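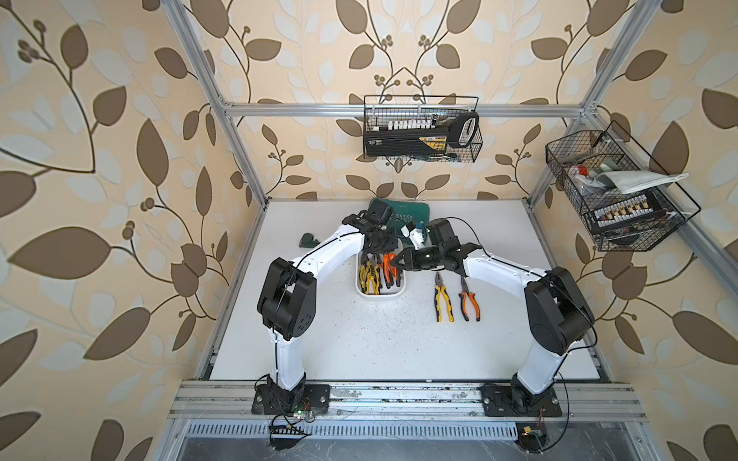 Ines Holdcroft
Fiction contributor
6/15/21

The Loan Tray

My brother wanted the pliers back by the end of the month. He had written it on a postcard, which was the way he wrote anything he didn't want to discuss. The postcard had a picture of the harbour at Skestance and on the other side it said, The pliers please, all of them, and the green case.

I put it on the windowsill and left it there for a while. Then I went into the back room and looked at the pliers.

They had been our mother's. People always assumed they were our father's, but he was a man who rang somebody. She did repairs at the kitchen table for Pacheco's, the hardware shop on the corner, which took in lamps and toasters and prams over the counter and sent them round to her in the evening. When the shop closed they let her keep a table from the stockroom. It was white then. She worked at it for nine years and it came to me with grey marks all over it and small chips in the top, and I never tried to clean it up.

She kept the pliers in a white plastic tray with the handles up. Yellow ones to the left, orange to the right. If you borrowed a pair you put it back on its own side, and if you didn't she knew before you had got to the stairs. My brother used the orange and I used the yellow. I don't remember anyone deciding this.

The wallpaper in the back room was her choice as well, although she never saw it up. Brown leaves and cream leaves on dark stems, with little round berries in bunches. She had bought the rolls in a sale and kept them under her bed. After the funeral I found them and had them hung, and my brother came in and stood there with his coat on.

"It's a lot of leaves," he said.

"She liked it."

"Did she say so?"

She hadn't said so. She had only bought it. We had an argument then that started with the wallpaper and went on to the house, and the money for the roof, and who had driven her to the hospital in October and who had said they would and hadn't. He took the clock and the good chairs. He left the tools, and I believed he had forgotten them.

So now there was the postcard.

I took the pliers out of the tray and laid them on the table to see what there was. I meant to wrap them in newspaper. I did the first few and then I stopped and unwrapped them again, as I couldn't tell which was which through the paper and that seemed wrong. I put them back in the tray the way she'd had them. Two pairs I left out, one yellow and one orange, lying next to each other. They were the ones we had learned on. She had given us each a length of fence wire and told us to make a hook. Mine held a dressing gown. His was a better shape, but it came off the wall.

Then I rang him. I hadn't meant to do that either.

"Did you get my card?" he said.

"I've got them out on the table."

"Good."

"What do you want them for?"

There was a noise behind him like a van door. He worked for Punasen by then, a firm that fitted out boats, and he was always standing in a yard when I spoke to him.

"There's a lad here," he said. "He's just started. He's got nothing, he's using a pair out of a cracker, near enough. I was telling him how she used to do a splice and I thought, I can't show him with these."

"You could buy him some."

"I could."

I waited. When we were children I had been able to wait longer than he could, and I still was.

"I'd have to buy him the other sort," he said. "You can't get hers. They changed the grips. They feel like somebody else's hand."

I said I would think about it, and he said what was there to think about, and I said I'd ring him back.

I made a cup of tea and carried it to the back room. I took a yellow pair out of the tray and opened and closed them a few times. The grips were rubber, yellow and black. I used them perhaps once a year. I had used them to get the cap off a bottle of turpentine and to pull a drawing pin out of the skirting board. Before that I couldn't have told you. They had sat there in a room with the door shut, with all that wallpaper round them.

The green case was on the shelf. I hadn't opened it since she died. I got it down and put it flat on the table and it went down harder than I intended, half on the tray.

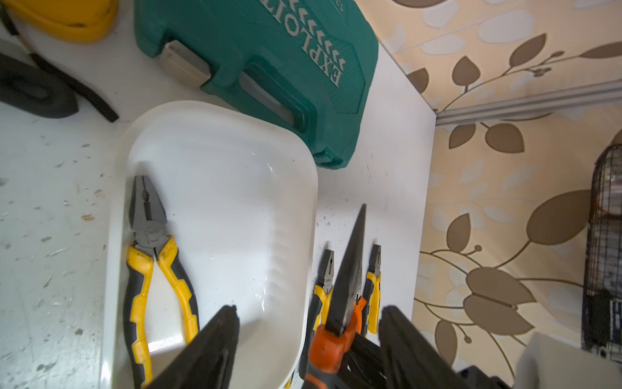 The yellow-handled pair and the green case, on her table.

It had EXPLOIT on the lid in raised letters. My brother and I used to think this was an instruction. We'd shout it at each other in the garden, one of us being the captain. Our mother explained what it meant in both senses, the brave deed and the other one, and said that in her experience of Pacheco's it was mostly the other one. She said it without any bitterness. She liked the work and she liked having her own money in the tea tin. But she could count, and she knew what the shop charged for a lamp and what it gave her.

The latch was stiff. I used the pliers on it, gently, and it gave.

I had expected screwdriver bits, and there were bits, in a row, with gaps where some were gone. There was a tin of Tavik grease that had dried to a brown ring. Under those was a notebook with an elastic band round it, and the band broke as I took it off.

It was her list of loans. She had lent the tools out, all those years, up and down the road. I had known this in a vague way, there were always people at the back door. But she'd written it down. What it was, the house number, the day it went and the day it came home. Long-nosed, to the house with the dogs. Side cutters, to the school. Sometimes a note, Came back clean. Sometimes, Came back filthy, do not lend again, and then further down the same page the same house number, lent again.

My brother and I were in it. She had us down as Upstairs Front and Upstairs Back. Yellow, Upstairs Front, one hour. Orange, Upstairs Back, not returned, found in bath.

I read it sitting on the floor under the leaves until the tea had a skin on it. The last entry was the spring before she went into hospital. It was in poorer writing than the rest. It said, Orange, large, and then my brother's old room again, although he hadn't lived there for a long time. No date for its coming home.

I rang him back.

"Have you already got a pair of hers?" I said.

He took his time.

"A big pair," he said. "She gave me them when I did her gutter."

"She lent you them."

"Who says?"

"It's written down."

I read it to him, and then I read him the bath, and he laughed in a way I hadn't heard for years and had to go and stand somewhere quieter. I read him the house with the dogs. I read him the school. He wanted to know if the ladder was in it, and it was, there was most of a page on the ladder.

"All right," he said, when I'd got to the end of that. "I'll bring the big ones back."

"And I'll lend you the rest."

"Lend."

"For the lad. You can sign for them."

He said that was daft, and asked if there was any room left in the book. I looked. There were plenty of pages.

He came at the weekend in the firm's van with sawdust on his knees. He wiped his feet, and he went through to the back room and hung his coat on the door, and he had the big orange pair wrapped in a tea towel. He put them in the tray on the right-hand side. Then he took them out again, as they were going with the others, and looked for a pen.

I wrote the entry and he signed it. Under the house number he put Upstairs Back.

I kept the yellow ones we had learned on, to be able to open the latch.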